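デジタル音楽入門 配布資料 第4回
ファイル形式とタグ情報の整理
担当:大島 勇(Isamu Oshima)
2018年5月

前回の続きです。前回は音楽CDの取り込みまで進みました。今回は、取り込んだあとのファイルがどうなっているか、曲名やアーティスト名がどこに書かれているか、それをどう直すかを扱います。再生の操作は前回までに済んでいるので、繰り返しません。

教室のパソコンはAsusのノート型で、OSはWindowsです。自宅でMacを使っている人は、メニューの名前が少し違います。違いが大きいところだけ、そのつど書いておきます。

1. 前回の補足

取り込み先のフォルダーについて質問がありました。特に設定を変えていなければ、「ミュージック」フォルダーの中に、アーティスト名、アルバム名の順でフォルダーが作られ、その中に曲のファイルが入ります。オムニバス盤の場合は、アーティスト名の代わりに「Various Artists」や「Compilations」という名前のフォルダーになることがあります。曲が消えたと思ったときは、まずここを見てください。

取り込みの途中でCDを出してしまった場合、途中の曲のファイルが不完全なまま残ることがあります。その曲だけ削除して、取り込み直してください。アルバム全体をやり直す必要はありません。

2. ファイル形式

音声ファイルには、圧縮しないもの、圧縮しても元に戻せるもの(可逆圧縮)、圧縮すると元に戻せないもの(非可逆圧縮)があります。

WAV、AIFF
圧縮なし。CDと同じ内容をそのまま保存できます。ファイルは大きくなります。WAVはタグ情報の扱いがソフトによってまちまちで、あるソフトで入れた曲名が別のソフトで表示されないことがよくあります。

FLAC、ALAC
可逆圧縮。音の情報は失われず、大きさは曲にもよりますがWAVの半分から7割ほどになります。ALACはApple Losslessとも呼ばれ、拡張子はm4aです。

MP3、AAC、Ogg Vorbis
非可逆圧縮。ファイルは小さくなります。MP3はほとんどの機器で再生できます。AACの拡張子も多くはm4aで、ALACと見分けがつきません。見分けるには、ソフトの「曲の情報」や「プロパティ」を開いて、形式またはコーデックの欄を確認します。

ビットレートは1秒あたりのデータ量で、単位はkbpsです。MP3なら128、192、256、320あたりがよく使われます。数字が大きいほどデータ量が多く、音質の面では有利ですが、ファイルも大きくなります。いったん128で作ったMP3を320に変換しても、音はよくなりません。大きくなるだけです。同じ理由で、MP3からFLACに変換する意味もほとんどありません。

VBR(可変ビットレート)は、音の複雑な部分に多く、単純な部分に少なくデータを割り当てる方式です。古い車載機器では、VBRのファイルの再生時間が正しく表示されないことがあります。再生そのものには問題がない場合がほとんどです。

どれを選ぶかは、容量と使う機器で決めます。CDが手元に残っているならMP3かAACで十分です。CDを手放すつもりなら、FLACかALACで一度保存しておき、持ち歩き用は必要なときに変換して作ります。変換の手順は第6回で扱います。

3. 計算例

CDの音声は44.1kHz、16ビット、2チャンネルです。1秒あたりのデータ量は、

44,100 × 16 × 2 = 1,411,200ビット

となり、1,411.2kbpsです。4分の曲なら、

1,411.2 × 240 ÷ 8 = 42,336キロバイト

で、42メガバイトほどです。同じ曲を256kbpsのMP3にすると、

256 × 240 ÷ 8 = 7,680キロバイト

で、8メガバイト弱になります。手持ちの曲が798曲あり、1曲が平均4分とすると、MP3なら6.1ギガバイト、WAVなら33.8ギガバイトです。自分の曲数を入れて計算してみてください。曲数は、ソフトの画面の一番下に表示されていることが多いですが、表示されない場合は「表示」メニューの「ステータスバーを表示」を選びます。
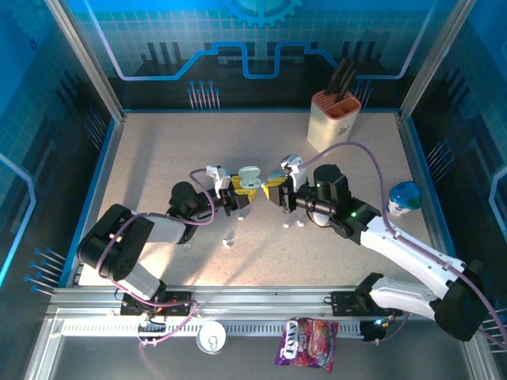
なお、キロとメガの換算には1,000倍とする数え方と1,024倍とする数え方があり、Windowsの表示は後者です。上の計算は前者で行っているので、エクスプローラーに出る数字とは少しずれます。この講座では細かい差は気にしません。

4. タグ情報とは

曲名、アーティスト名、アルバム名などの文字は、ファイル名とは別に、音声ファイルの中に書き込まれています。これをタグ、またはメタデータと呼びます。再生ソフトの一覧に出ているのはタグの内容で、ファイル名ではありません。エクスプローラーでファイル名を変えてもソフトの表示が変わらないのはこのためです。

主な項目は次のとおりです。

タイトル
曲の名前。

アーティスト
その曲を演奏している人。客演がある場合に「feat.」を付けて書くことが多い項目です。

アルバムアーティスト
アルバム全体の名義。ここが空欄だったり、曲ごとに違っていたりすると、1枚のアルバムが何枚にも分かれて表示されます。

アルバム
アルバムの名前。全角と半角の違い、末尾の空白の有無でも別のアルバムとして扱われます。

トラック番号、ディスク番号
曲順。2枚組以上の場合はディスク番号も必要です。入っていないと、1枚目の1曲目、2枚目の1曲目、という順に並びます。

年
発売年。再発盤の場合、元の発売年にするか再発の年にするかは自分で決めて統一します。

ジャンル
自由に書けます。細かく分けすぎると後で使いにくくなります。

作曲者
クラシックを聴く人は必ず入れてください。

ジャケット画像
ファイルの中に埋め込む方式と、フォルダーに画像を置く方式があります。機器によって、どちらか一方しか読まないものがあります。

読みがな(並べ替え用)
日本語の曲が多い人向けです。後で説明します。

5. アルバムが分かれてしまうとき

質問が一番多い項目です。次の順に確認します。

(1)分かれてしまった曲をすべて選択する。離れた位置の曲は、Ctrlキーを押しながらクリックすると続けて選べます。Macではcommandキーです。

(2)右クリックして「プロパティ」または「曲の情報」を開く。

(3)「アルバム」の欄を見る。空欄か、「複数の値」などと表示されていれば、曲によって内容が違っています。正しい名前を入力します。

(4)「アルバムアーティスト」の欄も同じように直す。オムニバス盤なら「Various Artists」か「オムニバス」とし、どちらかに統一します。

(5)「コンピレーション」というチェック欄があれば、オムニバス盤ではチェックを入れ、そうでなければ外す。

(6)OKを押して一覧に戻る。

まとめて選択した状態で「タイトル」の欄に入力すると、選んだ曲が全部同じ曲名になります。OKを押す前に、入力した欄を必ず見直してください。押してしまった場合は、すぐに「編集」メニューの「元に戻す」を試します。ソフトによっては戻せません。

6. 文字化け

2000年ごろに作ったMP3ファイルでは、日本語の曲名が意味のない記号の並びになることがあります。当時のソフトの多くがShift_JISという文字コードでタグを書いていたのに対し、今のソフトは別の文字コードだと思って読むためです。

直し方は二つあります。曲数が少なければ、手で打ち直すのが早いです。多い場合は、文字コードを指定して読み直せるタグ編集ソフトを使います。読み込みの文字コードをShift_JISにして正しく表示されることを確かめ、保存の形式をID3v2.3、文字コードをUTF-16にして書き込みます。ID3v2.4という新しい形式もありますが、Windowsの標準機能では読めない場合があるので、この講座では2.3を使います。

必ずコピーに対して作業してください。正しく表示されていないまま上書きすると、元の文字が復元できなくなることがあります。

7. 日本語の並び順

漢字のアーティスト名は、そのままでは五十音順に並びません。文字コードの順に並ぶソフトと、漢字の代表的な読みで並べようとするソフトがあり、どちらも思った位置に来ないことがあります。

並べ替え用の欄に読みがなを入れておけば、表示は漢字のままで、順番だけ読みに従います。入力はひらがなかカタカナのどちらかに統一します。同じ歌手の曲をまとめて選択し、一度に入力すると手間が省けます。

英語の名前で先頭に「The」が付くものは、ソフトが自動で無視して並べる場合と、Tの位置に並べる場合があります。

8. 練習

練習用フォルダー「第4回」をデスクトップにコピーしてから始めてください。共有フォルダーの中のファイルを直接編集しないこと。

練習用の音源は、Tarun Kandpalさんが用意してくれた自作曲です。講座の中で自由に使ってかまいませんが、外部への配布はしないでください。

練習A
「Lodhi」というアルバムの曲が、三つのアルバムに分かれて表示されます。アルバム名とアルバムアーティストを直して、一つにまとめてください。末尾に空白が入っているファイルが混ざっています。

練習B
「Berkunau」は2枚組です。ディスク番号が入っていないため、曲順が混ざっています。1枚目と2枚目の区別は、フォルダー内のテキストファイルに書いてあります。ディスク番号を入れ、正しい順に並ぶことを確認してください。

練習C
「Rarnelier」の19曲のうち、一部の曲名が文字化けしています。第6節の手順で直してください。早く終わった人は、ジャケット画像も埋め込んでみてください。画像は同じフォルダーにあります。

練習D(自宅用)
自分の曲の一覧を「アルバム」の順に並べ替え、空欄のものを探してください。空欄の曲が多い人は、一度に全部直そうとせず、よく聴くものから始めてください。

9. バックアップ

タグを大量に編集する前には、音楽フォルダーを丸ごと外付けのディスクにコピーしておきます。コピーが終わったら、コピー先の曲をいくつか実際に再生して確認します。

音声ファイルをコピーしても、プレイリストや再生回数、評価の星は一緒に移らないことがあります。これらはファイルの中ではなく、ソフトが管理するライブラリのファイルに記録されているためです。ライブラリのファイルの場所はソフトごとに違うので、「設定」または「環境設定」の「詳細」で確認して、一緒にコピーしてください。

プレイリストだけを保存したい場合は、「ファイル」メニューから書き出せます。形式はM3Uを選びます。日本語の曲名を含むときは、拡張子がm3u8のほうを選んでください。M3Uの中身は曲のファイルの場所を並べたテキストなので、フォルダーを移動すると再生できなくなります。

10. よくある質問

問 タグを直すと音質は落ちますか。
答 落ちません。音声の部分には手を付けません。

問 パソコンで直したのに、携帯プレーヤーの表示が古いままです。
答 プレーヤー側のファイルは別のコピーです。もう一度転送してください。それでも変わらないときは、プレーヤー側の曲を削除してから転送します。

問 直したい曲が「読み取り専用」になっていて編集できません。
答 エクスプローラーでファイルを右クリックし、「プロパティ」の「読み取り専用」のチェックを外します。CD-Rから直接開いている場合は、パソコンにコピーしてから編集します。

問 ジャケット画像はどのくらいの大きさがよいですか。
答 縦横とも600ピクセル程度のJPEGで足ります。大きすぎる画像を全曲に埋め込むと、その分だけファイルが増え、古いプレーヤーでは表示されないこともあります。

問 配信サービスで聴いている曲のタグも直せますか。
答 直せないと考えてください。表示はサービス側の情報で決まります。

11. 次回まで

練習AからCのうち、終わらなかったものは自宅で続けてください。結果を見てほしい人は、一覧の画面を印刷して持ってくるか、練習用フォルダーをUSBメモリーに入れて持参してください。

次回はプレイリストを扱います。条件を指定して自動で曲を集める方法が中心になるので、ジャンルと年の欄を、よく聴く100曲分ほどは埋めておいてください。空欄が多いと練習になりません。

第6回の形式変換は7月に行います。変換用のソフトは教室のパソコンに入れてあります。自宅に入れる場合の手順は、その回の資料に載せます。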